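Against the Second Helping

I come from a country where a guest is not asked if he wants more. The food arrives on his plate and then everyone looks at him. I have lived in the United States for many years now, and my English is good enough to argue with the phone company, but I still have a small fear at every dinner table. I want to write about this fear, because I believe it says something about how we understand generosity, and I think we understand it badly.

Let me begin in Jarka, where I grew up. It is a town of one main street and a sugar factory. When my mother had visitors, she cooked for two days. On the third day the visitors came and she did not sit down. She walked between the stove and the table, and every time a person put down a fork, she took this as a complaint. "You don't like it," she would say. It was not a question. The visitor then had to swear that he liked it very much, and to prove it he had to eat again.

As a child I found this normal. As a young man I found it embarrassing. Now I am older than my mother was then, and I find it a complicated thing, with love in it and also some force.

There were rules, of course. You had to refuse two times. The first refusal was only manners. The second was also manners, but said with a hand over the plate. On the third offer you accepted, and both sides were satisfied. A person who accepted on the first offer was considered hungry, and it was a shame to be considered hungry. A person who refused three times was considered proud, and people spoke about him on the way home.

Then I came here. In my first September I was invited to dinner by a family from my work. They had cooked a chicken with lemon, and it was the best thing I had eaten since the airplane. The woman of the house asked if I wanted more. I said no, thank you. She said, "Okay!" and took the chicken back to the kitchen.

I remember very well how I watched this chicken leave. I had been preparing my second refusal.

For a long time I told this story as a joke about Americans. My friends from home laughed and said that people here are cold, that they ask only once because they hope you will say no. I said this also. It is pleasant to be among your own people and agree that the others are cold. But I do not believe it anymore. The woman with the chicken was not cold at all. She drove me home afterward, 22 miles, in the rain, and she never mentioned it again. She had asked me a question and she believed my answer. When I think about it slowly, I have to admit that very few people in my life before that evening had believed my answer about anything so small.

This is the center of my argument. To press food on a person is to say that you know his stomach better than he does. We call it generosity, and there is real work and real money in it, I don't deny that. But the guest has also something to give, and it is taken from him. He could give his honest opinion. He could say that he loves the beans and does not care for the meat. At my mother's table this was not possible, so in all those years she did not learn what any of her guests liked. She learned only that they could be made to eat.

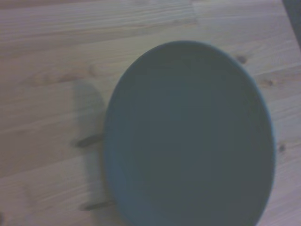 I know the answer that people will give me, because my sister gives it to me by telephone. She says that I have forgotten what hunger is. Our grandparents had bad winters, and for them a full table was proof that the bad winter was over. When my grandmother filled your bowl, she was not thinking about your freedom to choose. She was thinking about the years when there was nothing to fill it with. My sister says that I cannot judge this from a place where the supermarket is open all night and has 47 kinds of cereal. (I counted them once, when I was angry at her.)

She is right in part. A habit that begins in hunger deserves respect. But I think a habit can be respected and also finished. My grandmother saved string and walked to church in shoes with paper inside. We respected this too, and we did not put paper in our shoes.

Also, it is not true that the pressing belongs only to poor countries or to old people. I see it here every year, in another form. It is the restaurant portion. There is a place near my home called Flera where they bring you so much pasta that a second person could eat from it and feed a cat afterward. You did not ask for this amount. You cannot ask for less – I tried, and the waiter said he could put half in a box, which means the same amount but in two places. The owner believes he is being generous, and the customers believe it too, because it is difficult to be angry at a person who gives you more. But I go home heavy and a little insulted. Somebody decided about me without me.

And it is not only food. When I was sick two winters ago, people were very kind, and I noticed that the kindness came in two kinds. One kind arrived at my door with a plan. I would be driven here, I would drink this tea, I would read this book about breathing. The other kind telephoned and asked, "What would be useful?" and then waited. The waiting was long sometimes, because when a person is sick he does not know what is useful. It is much easier to bring tea. One neighbor waited on the telephone while I thought, and finally I said that I would like somebody to bring my garbage cans in from the street. It was a strange request to make. She did it every week until spring. I have forgotten most of the teas.

I should be fair to the other side and say what is bad about asking once. It can become lazy. There are houses where the question is asked in such a voice that only one answer is possible, with the host already standing and the refrigerator already open. There are shy people who will say no to everything, and who go to bed hungry. I was one of them. For such people a second question is a mercy. I now think that the right number is two. You ask, and if the guest says no, you wait a little, and you ask again in different words: "There is plenty, I will leave it here." Then you leave it there. The dish stays on the table where the guest can reach it himself. I learned this from a family named Selvanayagam who lived below me in my second apartment, and whose table was the easiest table I have ever sat at. They put everything in the middle. The spoons were in the bowls. They ate, and talked, mostly all at once, and they did not look at your plate. I took three helpings there the first night and I did not notice it until I stood up.

I think about that often, that they did not look. My mother looked. All the aunts looked. To be looked at while you eat is a kind of work, and the guest does this work for the whole evening and says thank you at the end.

When my mother visited me here for the only time, I cooked for her. I had decided to do it in my new way. I put the dishes in the middle and told her to take what she liked. She sat with her hands in her lap. After some minutes she said, very quietly, that she did not know which piece was for her. I explained that all of them were for her, and I could see that this made it worse. She had walked around a table for fifty years giving out pieces, and she had never once had to choose one.

So I stood up and served her. I gave her the piece from the middle and two potatoes. She refused the third potato, and then she refused it again with a hand over the plate, and then I put it there and she ate it and was happy.

I have not solved this contradiction. I believe everything I wrote in the paragraphs before, and I would also give her the potato again tomorrow if I could. Perhaps the rule is only that you should know who is sitting there. With my mother, the pressing was a language, and it would be rude to answer her in a different one. With a stranger, or with a child, I prefer to ask and to believe what I hear.

With children I feel it most strongly. At home we were told to finish, always to finish, and an adult checked. I know grown people from Jarka, educated people, who cannot leave a piece of bread on a table in a hotel. They wrap it in a napkin and carry it to their room and do not eat it there either. When my nephews come to stay with me in the summer, I let them leave what they want to leave. The younger one left everything green for a week, and on the last evening he asked for more beans. My sister says he was only trying to stay up later.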